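Revision of June 7, 2022. Supersedes the README that shipped with the first upload, which promised more than the rules delivered.

# Bratu: small-parts handling set

Bratu is a collection of 3,127 episodes of robot arms handling small electrical parts: solenoids, little motors, round circuit boards, wire harnesses. It was recorded at the Huston bench under the Standgate handling rules, version 2. This card covers how those rules were applied and where we think they fall short. If you only want the download layout, skip to "Files."

## Why a rule set at all

The usual practice is to write the protocol after the recording is done and describe whatever happened as the plan. We wanted the rules fixed first. Standgate was the shortest candidate that said anything concrete about cables, and cables are what ruin this kind of work.

Rule 4 says a part with a free lead must be treated as "part plus lead." It gives no length, no stiffness and no test.

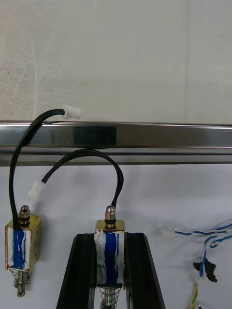
*Photo: Bratu project, Huston bench. Reuse permitted with credit.*

Solenoids with their leads attached are a fair test of Rule 4. One cable goes up past the steel rail, the other loops in front of its lower edge, and both finish in white plastic connectors that aren't plugged into anything. Does a connector lying against the wall count as clear? Standgate doesn't say. Our reading: a lead is clear if the part can be lifted straight up by its own height without the lead touching anything fixed. Two reviewers applied that reading to the same episodes and still disagreed on 235 of them. Those episodes are kept and carry the flag `lead_disputed`.

Rule 5 asks for "visually distinct" connectors. White connectors in front of white surfaces don't meet it by any reading I'd sign. We recorded a waiver. The rule is sensible, but somebody should have checked it against the parts people buy.

## Tray rules

Rule 7: one kind of part to a tray. Rule 8: a neutral area between sources, kept clear before a transfer. Rule 9: boards are gripped at the rim, never on components.
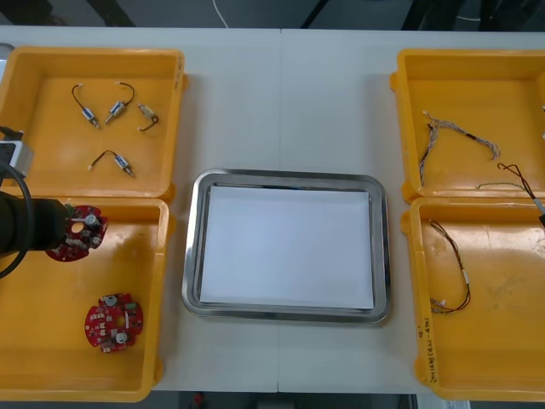

UTANORA, July

The trays are where Standgate does best, mostly because the rules are short. Motors are in one yellow tray and red boards in another, with the wiring over on the right. The steel tray in the middle has only its sheet of paper in it. Anyone can check that in a second.

Rule 9 is weaker than it sounds. A gripper holding a board by the tray's edge may be on the rim or on a capacitor, and an overhead or side view often won't settle it. We label the grip `rim`, `component` or `unclear`, and we don't count `unclear` as a pass. The Standgate checklist does, which flatters everybody's compliance score, ours included.

Rule 7 also has a hole in it. "Kind" is undefined, so a braided harness and a red-and-black pair can share a tray and pass. We let them, and tag the tray `mixed_wire`.

## What this card does not claim

- That following Standgate makes an episode safe. It is a tidiness standard with some safety language in it.
- That the success labels carry over to other benches. We haven't tried.
- That handwritten marks on trays mean anything. Don't use them as labels.

## Files

```
bratu/
 episodes/ one folder per episode
 rules/ Standgate v2 text, our readings
 waivers.csv rule, episode range, reason
 disputes.csv both reviewers' calls, unmerged
```

Please leave `disputes.csv` unmerged in any fork. Taking a majority of two is not possible, and dropping the hard episodes makes Rule 4 look settled.

## Reporting problems

Open an issue with the episode number and the rule number. Reports that a rule is "generally followed" will be closed. Proposed wording for Rule 4 is welcome, especially if it comes with a way to measure the lead.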